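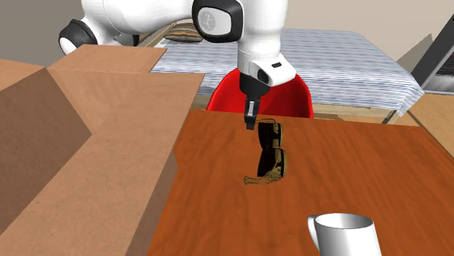 Why do people in Lilholm skip their yearly flu shot?
Mostly the clinic hours, according to the answers we got.

Student project report, Imani Nyaga
Community Health, 7 Jun 2026

I handed out a one-page survey at the Cartwright library and the Kendura bus station in November. Lilholm has 3,894 residents, and 40 adults filled out the form. Of those, 20 had not gotten a flu shot that season.

The clinic closes at 5, and most of the people who skipped the shot work until then or later. Seven said they did not think they needed it. A few were worried about side effects, mainly a sore arm.

The sample is small and leaves out people who stay home, so older adults are probably undercounted. I would like to repeat the survey by mail and add a question about cost.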